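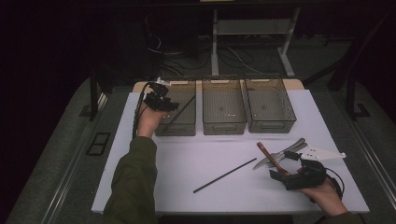
Sarnolside Shared Kitchen, utensil sorting
Progress report to the Endari small grants desk
6th February

Quick one this period, sorry, most of the month went on the store room. Main points first, money at the end.

Where we are. The sorting layout is settled. Three see-through smoky brown baskets in a row along the back of a white surface, everything to be sorted goes down in front of them. We tried deeper tubs in December and went back to baskets. You can see into these without lifting anything, and the handle slot on the front means people pull them out properly instead of tipping them.

What gets sorted. Same mix as in the application: knives, chopsticks, spoons and spatulas. Loose odds and ends still turn up in every drawer, no fix for that yet.

Stock. Full count of the small utensils finished. 514 pieces came out of the old drawers, 449 kept. The rest were bent, split or rusted and have gone. Spreadsheet to follow, the chopstick tab needs redoing (I had pairs and singles in the same colum).

White covering. Staying with plain white under the work. Dark handles show up well on it. Marks show up too, so it gets changed more often than we budgeted for. Small overspend, see below.
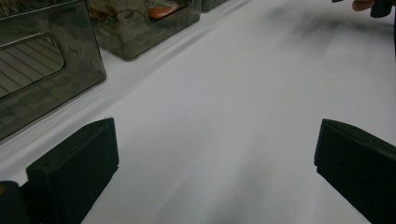 Does the white covering need replacing before the next round of sorting?
Only if it's torn or won't wipe clean. We have enough in the cupboard to get to the end of the grant period.

Still to do:
Labels for the baskets. Held up, wording not agreed. Dauda site wants words, Plinddale wants pictures. Probably both.
Knife storage. Knives go in with everything else for sorting but can't be stored that way long term. Pricing two blade racks, one per site.
Written sheet for new users. Draft half done.
Long chopsticks. They lean up over the rim in a short basket, so may need laying corner to corner.

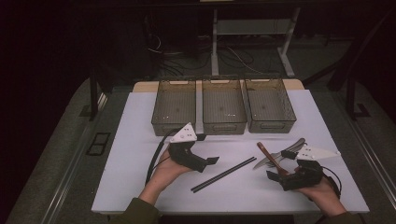
Photo: Sarnolside Shared Kitchen

Layout at Plinddale will copy this one, baskets at the far edge, clear working space in front. Their table is narrower so it will be tight. Measured twice, fits on paper.

Money. Baskets bought and paid for, under the quote. Covering over, as above. Racks not ordered. We'd like to move the basket saving across to the covering line if that's OK with you, please confirm by email so I can file it.

Delays. Labels 2 weeks behind. Everything else on schedule or near enough. Next report will have the label wording and teh rack prices.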